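Lohnt sich der Umstieg auf strikte Typen in einem alten PHP-Projekt?

Tarcísio Coutinho
25.02.2019

Ich betreue seit September eine Lagerverwaltung, die intern Barbu heißt und über die Jahre auf 2.283 Dateien angewachsen ist. Das meiste davon stammt noch aus PHP-5-Zeiten. Unser Dienstleister Werasgate will uns nun überall declare(strict_types=1) einbauen und verspricht dafür »deutlich weniger Fehler«. Zahlen dazu habe ich trotz Nachfrage nicht bekommen. Tests decken höchstens die Rechnungslogik ab. Hat das jemand bei einer Altlast dieser Größe durchgezogen, und hat es etwas gebracht? Ich habe den Verdacht, dass hier vor allem Stunden verkauft werden.
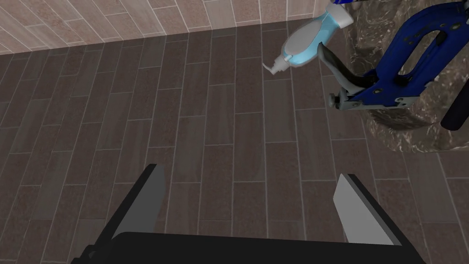 Lesezeit: 4 Minuten

Nachtrag: Wir laufen auf PHP 7.2. Ein Wechsel der Sprache steht nicht zur Debatte, bitte keine Antworten in diese Richtung.

Estberg

Den Verdacht würde ich teilen. strict_types gilt pro Datei und wirkt nur auf skalare Typen bei Aufrufen, die aus dieser Datei heraus gemacht werden. Wenn eure eigenen Funktionen gar keine Typangaben haben, ändert die Zeile an deren Aufrufen exakt nichts. Betroffen sind dann die eingebauten Funktionen: strlen(5) wirft plötzlich einen TypeError, wo vorher still umgewandelt wurde. In altem Code kommt aus Formularen und Datenbank so gut wie alles als String an, und das knallt dann im Betrieb.

Wir haben es bei uns andersherum gemacht. Zuerst statische Analyse (PHPStan auf Stufe 0, mit einer Liste der bekannten Meldungen, die ignoriert werden), dann Typangaben in den Klassen, die ohnehin angefasst wurden, und strict_types erst dort, wo die Analyse sauber war. Nach einem Jahr waren gut 500 Dateien umgestellt. Ob wir deshalb weniger Fehler haben, kann ich nicht belegen. Das Lesen ist angenehmer geworden, mehr behaupte ich nicht.

Lass dir von Werasgate zeigen, welche eurer gemeldeten Fehler der letzten Monate damit aufgefallen wären. Wenn da keine Liste kommt, würde ich den Auftrag nicht unterschreiben.

Taltlow

einfach per skript in alle dateien schreiben und schauen was kracht. bei mir waren es etwa 70 stellen, an einem nachmittag erledigt

Estberg

@Taltlow: Und die Stellen, die nur beim Jahresabschluss durchlaufen werden? Ohne Tests siehst du die an einem Nachmittag nicht.

Tarcísio Coutinho

Danke, die Sache mit der Fehlerliste habe ich heute weitergegeben. PHPStan probiere ich erst einmal am Modul für den Wareneingang aus.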